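# Chapter 6: Stone That Started as Mud

Pick up a seashell and you are holding the raw material of a mountain. That is a strange thought, and it's the one we'll chase for the next 30 pages! Tiny sea animals pull minerals out of the water to build their shells, the animals die, the shells pile up on the seafloor, and over a very long time the pile hardens into limestone. Bury that limestone deep enough, heat it and squeeze it, and its grains grow into a tight mesh of new crystals - and now it's marble.

Geologists call this kind of change *metamorphism*. The rock never melts. It stays solid the whole way through, which students often find the hardest part to believe (we did too, the first time).

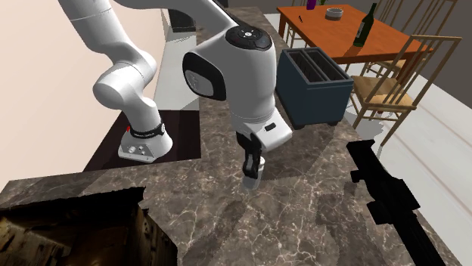 **Figure 6.1** A marble countertop.

In the Udora quarry, which you'll visit in Section 6.3, Mehwish Minhas mapped 214 beds along a single wall. At the south end the rock is plain limestone full of fossils. Walk 300 meters north and the fossils blur, then vanish, and the stone sparkles when you break it.

Before you read on, try the vinegar test on page 118 with a chip of limestone and a chip of marble. Write down what each one does. You'll need your notes for Section 6.1, where we look at calcite, the mineral they share.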